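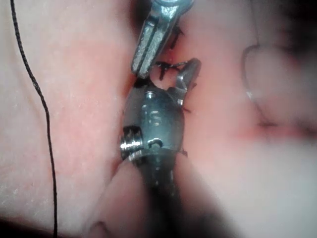

Gros plan sur la pince, mâchoire vers le haut

Bon, retour de Bradell, 2,000 personnes dans la salle et plus de voix. Fil rapide sur le match avant de dormir

Premier quart-temps catastrophique. Balles perdues en série, rebond défensif inexistant, et Odden qui court à chaque fois. Le coach prend son temps mort beaucoup trop tard, comme en octobre

Ansah nous sauve. 25 points, dont deux paniers primés de suite juste avant la pause. Le deuxième avec un défenseur sur le bras. La salle debout

Par contre quelqu'un peut m'expliquer la défense de zone au 3e ?? On laisse le corner ouvert toute la soirée, ils rentrent tout, et on continue pareil

La raquette : mieux. Omudia prend enfin des écrans corrects et roule vers le cercle. Encore trop de fautes bêtes, sorti a la 34e

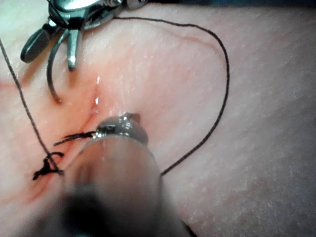

Aiguille courbe au-dessus de l'incision, sur support d'entraînement

Fin de match. On est menés de deux, balle en main, remise en jeu côté banc. Système pour Ansah, prise à deux, il ressort sur l'aile, tir ouvert... cercle. Rebond Odden, terminé

Deux points d'écart à l'arrivée et les lancers francs ratés on les a tous en tête. Ça se travaille à l'entrainement ça, faut pas chercher plus loin

Classement : Odden nous passe devant, on perd l'avantage du terrain pour l'instant. Rien de fait mais le déplacement de la semaine prochaine devient obligtoire à gagner

Bus à 18h devant la salle pour ceux qui montent, il reste des places. Mp si intéressé, prenez vos écharpes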